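Shared kitchen and storeroom hours change in November

Members who use the Ploklow building for cooking, storage or the evening meal program should read this item before their next visit. The new hours start in November and apply to both floors. Key cards will be updated at the front desk. 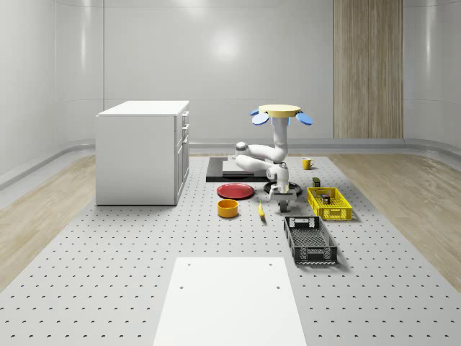
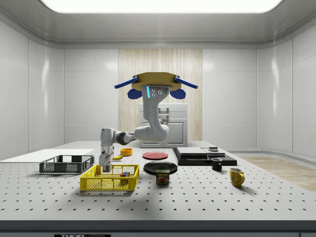
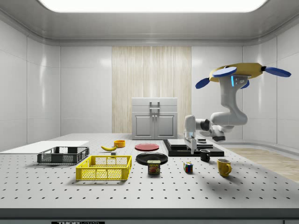
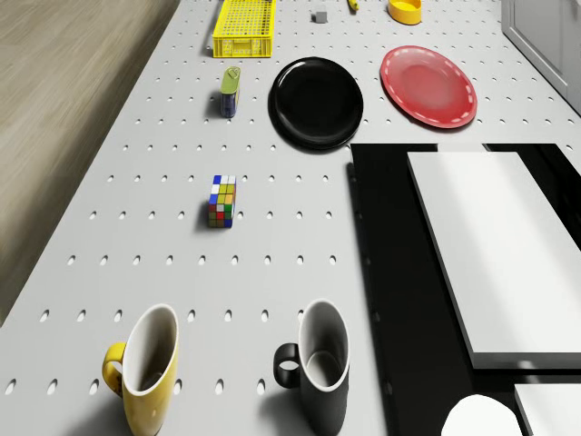 PLOKLOW, November – The shared kitchen will open at 6 a.m. and close at 9 p.m. through the winter. The storeroom next to it will close an hour earlier, at 8 p.m., so that the hallway can be mopped and the outside door locked. Anyone who needs to pick up dry goods after that time should move them to the kitchen shelves beforehand.

The change follows a review of how the building was used over the summer and early fall. The late slot, from 9 p.m. to midnight, was booked on only 14 nights in that period. Most of those bookings were for baking, and the groups involved have been offered early morning times instead. Two have accepted. The others will share the long afternoon slot until a better arrangement is found.

Heating is the main cost. The kitchen has high ceilings and an old boiler that warms the whole lower floor whether one person is working there or 20. Closing earlier is expected to save $2100 over the winter, and that money has been set aside for the repair of the walk-in cooler. The cooler has been running on one fan since spring. It holds its temperature, but it takes a long time to recover after the door has been open, and members are asked to keep trips in and out short.

Bookings will move to the Vamach calendar at the same time. The paper sheet by the door will stay up until the end of the month and will then be taken down. Members who don't use a computer can still book by phone or at the desk between 10 a.m. and 2 p.m. A booking is now held for 20 minutes past its start time and then released. Under the old rule it was held for an hour, and there were several complaints from people who stood waiting beside a free stove.

The evening meal program is not affected. Cooking starts at 3 p.m. as before, and serving runs from 5 until the last tray is empty. The program served more than 4000 meals last year, and demand this fall has been a little higher than it was at the same point a year ago. Soup and rice remain the most requested items. The bean stew that was tried in September will come back with less salt.

Dishes are a problem again. A good number of plates and bowls have gone home with leftovers and have not returned. Please bring them back, washed or unwashed, and leave them on the cart inside the front door. Members who take food home should bring a container with a lid. Clean jars are always welcome, but please remove the labels first – the glue clogs the dishwasher filter.

Crates from the Thepsuriya farm should be stacked by the loading door with the open side up. The driver collects the empties each time he delivers, and the farm charges a deposit on any that are missing. Do not use them for tools, shoes or recycling. Potatoes, onions and squash will come in every delivery until the end of winter. Greens will be irregular and will depend on the weather. Apples are finished for the year apart from the ones in cold storage, which are meant for sauce.

The storeroom shelves have been numbered, and each group has been given a section. Food left outside a section, or without a name and a month written on it, will be moved to the common shelf and used. Flour and sugar must be kept in sealed tubs. Mice were found in the back corner in October, and the traps will stay in place until spring. Please don't move them to make room for boxes.

Parking on the Pisus Street side will be limited to loading while the sidewalk is being relaid. The city has not given an end date for the work. Spaces behind the building are open to members after 4 p.m., and the bike rack has been moved to the east wall, under the roof.

The knife sharpening day planned for this month has been put off until the new year. Knives already dropped off are in the locked drawer at the desk and can be picked up during desk hours.

Questions about bookings, shelves or deposits can be left at the desk or dropped in the mail slot. Changes to a standing booking should be sent in by the last week of the month.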